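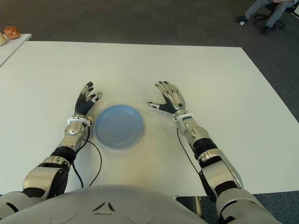

Plate task, head camera view

surkolwood
So Jayasinghe trained on 1,476 demos and reports 193 clean placements. Out of how many? I read it twice and can't find the total.

traltel
It's in the appendix. The method still beats their baseline.

surkolwood
A baseline with 2 training runs — come on. 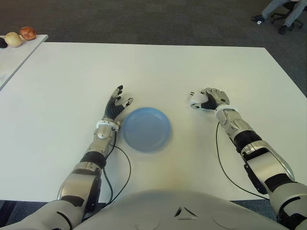
adico
My problem is the object set. A policy can look great when all it has to handle is one plate on a big bare table. The white object under the right hand nearly vanishes against the white top, and I'd like scores for that kind of case on their own.

traltel
Fair, but clutter is a separate paper.

surkolwood
Then drop "general" from the title.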